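# Counter corner, Irkbridge kitchen

We rented the Irkbridge place for most of May and cooked in it nearly every night. The kitchen is small and the counter does most of the work. A few notes on it follow, with a picture of the end by the ovens.

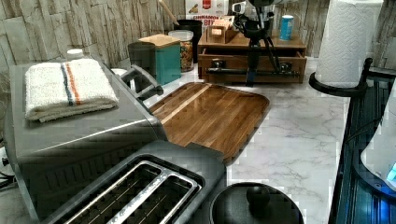
Does a marble-look counter need a board for everything? For knives, certainly — for bread and fruit we use a plate.

Toaster oven and two-slot toaster share the corner, with the striped towel folded on top of the oven. The cutting board sits between them and the stone-look tile.

The rest of the gallery, Makilura and the Maes house, goes up Friday. Both kitchens are larger, and Maes has three sinks.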